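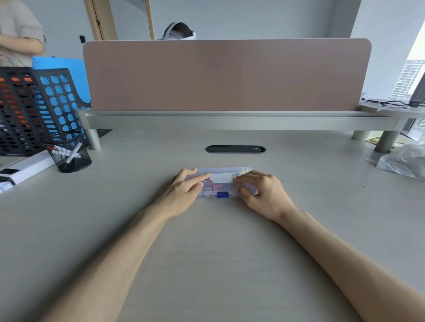
The Henriques letters run to 3908 sheets, nearly all of them written in Portuguese, and Catarina Azevedo has been translating them for 15 years. They went back and forth between a family of barrel makers and the sons and daughters who had left for Flukham to work in the canneries. Azevedo works through them at a light gray desk, and she keeps her small supplies in the clear plastic box with the blue latch, one compartment to each sort of thing. She has no computer program for keeping track of the letters. She has a notebook, which she has filled and replaced many times, and a good memory for names.

"I took it on because I thought it would be a winter's work," she said. "A cousin of the family asked me to read a few of them aloud to her. They were in a flour sack. I read six, and then I asked if I could take the sack home."

The first thing she had to learn was the handwriting. The mother, Delfina, wrote a small slanting hand and saved paper by filling the margins, then turning the page and writing across what she had already put down. The oldest son could barely spell. He wrote words the way they sounded to him, and after a few years in the cannery a lot of them were English words. One puzzled Azevedo for most of a month. He kept asking his mother to forgive him for the "ovataime."

"Overtime," she said. "He meant he was too tired to write. Once I said it out loud I had it."

She does her first draft in pencil and leaves it alone for a week. Then she goes back and takes out whatever she has made prettier than it was. Delfina repeats herself, and Azevedo lets her. If a letter asks about the price of the goat three times, the English asks three times too.

Not everyone agrees with that. Leif Hovland, who edited the first volume for the Cirkberg Press, wanted to trim. "I told her a reader can only take so much goat," he said on the phone. "She sent me back two pages on why the goat mattered. The goat stayed in." They still argue over spelling. Hovland would like the son's mistakes moved to the notes, and Azevedo would like there to be fewer notes.

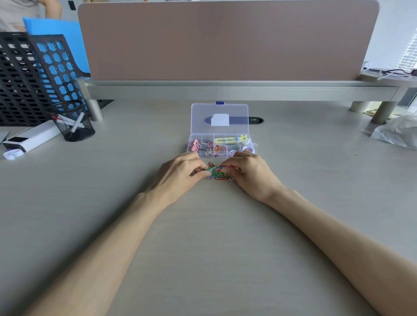

FLUKHAM, 2018-03-09

I went back to see Azevedo on the day she finished letter 1619, the last one in the first trunk. She had made soup. The letter was a short one, from a daughter named Graça, and it was mostly about shoes. Graça had bought a pair that hurt and was too proud to return them, so she was mailing them home to a sister with smaller feet.

"There's no big news in it," Azevedo said. "A nephew has a cough. The rent went up. But she signs it with her whole name, and she never did that before. I've been wondering about it since Tuesday."

Her own parents came from a village two valleys over from the Henriques place, and she grew up hearing some of the same sayings. That helps with the food and the saints' days. It is less help with money. The family lent to one another constantly, in at least two currencies, and wrote down what was owed in a kind of shorthand. Zbigniew Górecki, a retired bookkeeper who lives down the street, worked out most of it for her over one November. He found a loan that was still being argued over after both the lender and the borrower had died.

Azevedo reads a few letters in public every year at the Zemov Library. The audience is usually older people, many with cannery workers in the family, and some bring letters of their own that they can't read. She will look at one or two and tell them what it says on the spot. She says the hardest part is bad news. Last time it was a woman in her eighties whose grandmother had written to say that the house was sold.

"She said, 'We always thought my uncle sold it.' And I had to read her the line again. It was the grandmother who sold it."

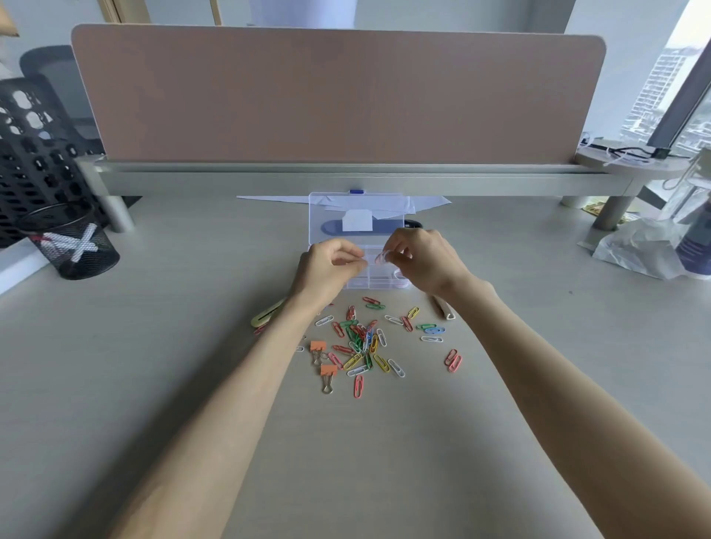
Has she ever left a letter untranslated?

"Three," she said. "Two are so water-stained there's nothing to read. The third I can read fine. The family asked me to wait, and I'm waiting."

She wouldn't say any more about that one. The second trunk is at the cousin's house, and she plans to have it brought over when the roads are better. From what she has seen of it, the letters on top are by the younger children, who write large and mostly want things sent: stockings, a photograph, seed for the kale that wouldn't grow here from American seed. Hovland has asked for a second volume. Azevedo has told him he can have it when Graça gets married, and she hasn't come to that letter yet.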